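Ticket: Replacement fingers and second handheld unit, what to order before the budget closes
Product: Tromerik handheld gripper
Opened by: Sanne Boersma
Status: Waiting on customer
Opened: April 2022

Message from Sanne Boersma

Hello all, and thank you again for being so patient with me on the phone. I promised I'd put everything in writing so it doesn't live only in my notebook, so please forgive the length of this!

We bought two of your handheld grippers last year for our cloth handling work, and they've been very good to us. The trouble is the fingers. The soft pads on the older unit have started to go shiny along the inside curve, and thin cotton slips out when we pull it sideways. Thicker things like towels are still fine. I wiped the pads down with a damp cloth the way the manual says, let them sit overnight, and got maybe half a day of decent grip before the slipping came back.

What I need to work out is whether to buy new fingers for both units, or put that money toward a third unit and keep the old one for parts. I have to hand in my equipment list soon, and whatever I leave off has to wait a full year, so I would love to get this right the first time.
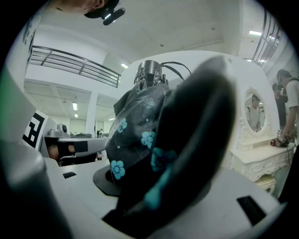
The other half of my question is lead time. When we ordered spare fingers in March, the quote said two weeks and they took closer to five. I'm not complaining (well, a little), but it does change how many spares I'd want sitting in the drawer. If five weeks is normal now, please just tell me and I'll plan for it.

Warmly,
Sanne

Reply from Tromerik Support

Hi Sanne,

Thanks for writing it all out, it makes our side much easier. Shiny pads along the inside curve are normal wear on the standard finger, and cleaning only helps for a short while once they get to that stage. Before you spend anything, could you try two quick checks?

1. Swap the fingers between your two units and pull the same piece of cotton. If the slipping follows the fingers, the grip mechanism is fine.
2. With the fingers closed, look for a gap at the tips. If there is one, the linkage needs adjusting, and new pads won't cure that.

On lead time, please plan on five weeks for now. The two weeks on your quote was out of date, and I'm sorry about that.

Message from Sanne Boersma

Thank you, that was quick! I did both checks this morning. The slipping followed the fingers, and there's no gap at the tips that I can find — I even tried sliding a sheet of paper in, and it wouldn't go. So the old unit seems healthy, and I feel a bit silly for having nearly written it off.

That leaves the quantity. We get around 11 weeks out of a set when we're mostly on light fabrics, and I'd like enough for both units for the year without ordering in a panic. Is there a price break? Also, do sets keep on the shelf, or do they go stiff if I buy them all at once?

Reply from Tromerik Support

Good news on the checks. At your rate of wear, each unit needs five sets to cover a year, so ten altogether. There's a price break at 8 sets, so you'd be over it. Unopened sets keep fine for a year in their bags, away from sunlight.

I'd leave the third unit off this list. If your workload grows, we can quote it separately. Shall I send the quote for ten sets to you, or straight to your purchasing office?

Message from Sanne Boersma

To me first, please, as I have to add our cost code before it goes anywhere. Could you also put the five weeks on the quote itself? It saves me explaining it later.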